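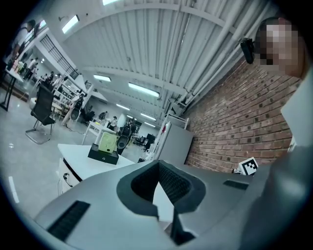
Can you program the new remote before the opener is hung on the ceiling? Wait until the rail is up and the travel limits are set, because the Tadeck opener won't hold a remote code until it has learned where open and closed are.

October 21, 2024
By the Gurkdale help desk

Section 3: Pairing your remote and wall button

I've set up plenty of these and I still go slowly on this part, so grab the ladder and take your time.

1. Close the door all the way and unlock any slide bolts. (I left one locked back in June and bent the bracket. Ugh.)

2. Find the round Learn button under the light cover. Press it and let go. The light blinks 2 times.

3. Within 10 seconds, hold down the big button on your remote until the light goes solid.

4. Step clear of the door and press the remote again. The door should travel all the way up and stop.

Note: If you hold the Learn button too long, the opener wipes every code it knows, keypad included. You'll have to start over with each remote.

CAUTION: Keep kids and pets out of the doorway during the test, and never reach into the track while the door is moving.

5. Wire the wall button to terminals 2 and 3. Either wire can go on either one. I mount mine at least five feet off the floor, well away from little hands!

6. Snap the light cover back on and run the door once from the wall button. 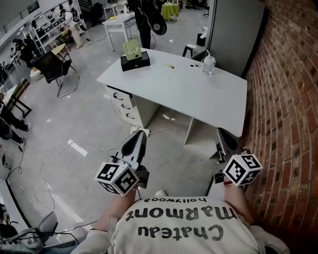 Ambrosio wrote in to say that the remote paired fine in the garage but quit working from the driveway, and that straightening the antenna wire fixed it. Good tip! Mine was tucked up inside the cover too, so let yours hang straight down.

If the light blinks 3 times and goes dark, the code didn't take. Put in a fresh battery and go back to step 2. For the older Triresmont remotes, use code sheet 289 in the back pocket of this guide.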